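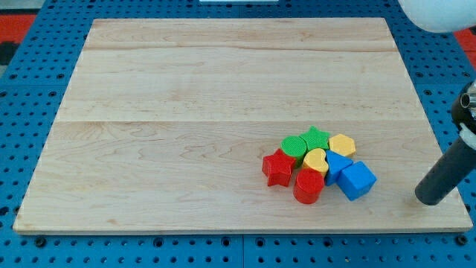
We're looking for people to come and help us try out grippers at Drunero, and you don't need to have touched a robot before. I'm running a comparison of two grippers, the Lill and the Isell, and I need hands and opinions that aren't mine (I've been at this since March and I've got far too used to both).

A session goes like this. You drive the arm with a hand controller and move chunky plastic shapes about on a wooden board – stars, cylinders, a heart and so on – first with one gripper, then with the other. Each go lasts 40 minutes, with a proper tea break between them. Afterwards you fill in a short form and tell me which one annoyed you more. The star shapes are harder than you'd think!

I've logged 866 picks on my own so far and would love to get to a much bigger pile with your help. We can take 3 people a day at the Flirik building, ground floor, step-free all the way in. You should be over 18 and happy to sit at a desk for a while. Left-handers very welcome – we're short of you.

We pay for your time and your travel. To put your name down, use the form on the Drunero site by November 30, 2019 and tell me which mornings or afternoons suit you.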